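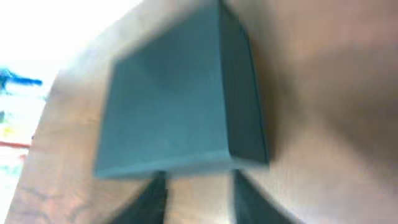

Packing tips from the Lumbao open day

The Lumbao workshop had its doors open on 6/26/20, and I spent most of my visit at the table where a robot arm was working with boxes. Divina Castillo ran the demonstration and took questions. I went for the robot and came home with notes for my own shelves.

Start with the box

Pick boxes with straight sides. The one on the wooden table was a plain rectangular box in dark blue-green, and the two black fingers of the gripper were spread at its bottom rim. Divina said a bulging side gives the arm trouble, and the same goes for stacking at home.

Leave finger room

Keep a gap of 5 inches in front of anything you lift down often. I had been pushing mine tight against the wall and scraping my knuckles.

Clear the table first

Wipe it down before you sort. Grit scratches a wood top – I have the marks to prove it.

Don't fill to the lid

Heavy things go at the bottom, and stop short of the top. My limit is 30 pounds a box. Books get the smallest ones.

Label two sides

Divina puts the label on one long side and one short side, so it can be read whichever way the box is turned. I use masking tape and a black marker.

The next open day is in July. Parking is behind the Mollby building, and it fills up early.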